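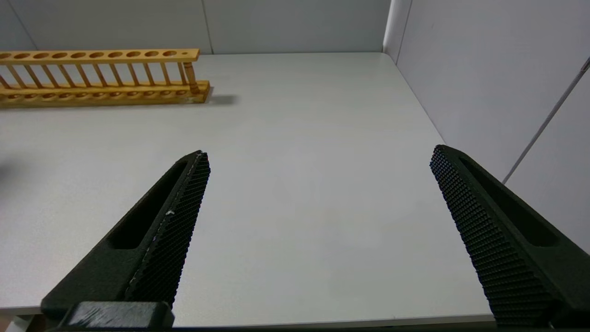

*The bench at Hastura, where most of the work gets done*

# About us

Hastura is a teaching lab and glassware library on the second floor of the old Yüksel building, over a shop that sells bathroom tile. We lend beakers, flasks, racks and burettes to schools that can't afford their own, and we run practical chemistry sessions for people who missed it the first time or spent it looking out the window.

We were started by Bianka Sárközi, who taught high school chemistry for 30 years and retired with a garage full of glass. Her family asked when the garage might hold a car again. She rented a room instead, and the car still lives on the street.

The furniture is plain on purpose. Bianka wanted a pale tabletop on the grounds that a spill should have nowhere to hide, and she will repeat this to anyone who leans on it with a coffee. Coffee stays in the hallway. So do coats, and so does the large decorative periodic table donated by our neighbors at Stendora, which has a spelling mistake in the lanthanides.

## What we do up here

Our regular course is called Jonine, after the street where Bianka grew up. It runs for 3 evenings and assumes you know nothing, and a few of our students have taken that as a challenge. The first evening is pouring, measuring and reading a level at the proper height, meaning you bend your knees and bring your eye down to the liquid. Grown adults resist this. Knees are mentioned.

The second evening is color. A bright blue liquid in a clear beaker does more for attendance than any flyer we have printed.
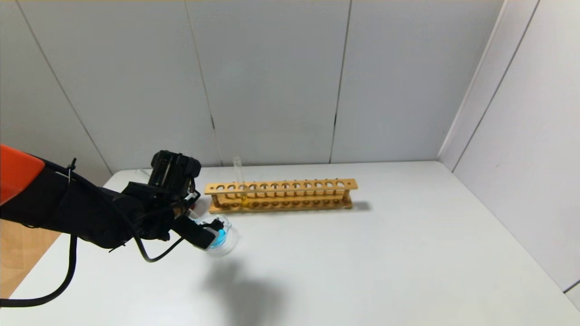 By then people have usually learned to put a beaker down without a bang and to leave the test tube rack far enough back that a sleeve won't catch it. The wooden racks outlive everything else we own. We have tried the plastic kind and gave them to a kindergarten, where they are said to be very good with crayons.

The third evening is washing up. It's on the schedule under its own name and we take attendance.

## The library

As of Jan 7, 2016 the catalog holds 1,277 pieces of glass, and 51 schools have a borrowing card. Kenneth Galbraith keeps the catalog. He came in to fix a tap, had opinions about our shelving, and was given a key. Borrowing is free. Breakage is charged at cost, and Kenneth would like it known that "it was like that already" has been tried.

## Visiting

Ring the bell marked Yüksel, wait, then ring it again. Closed shoes, please, and long hair tied back. We can take school groups if the teacher calls first and stays for the washing up.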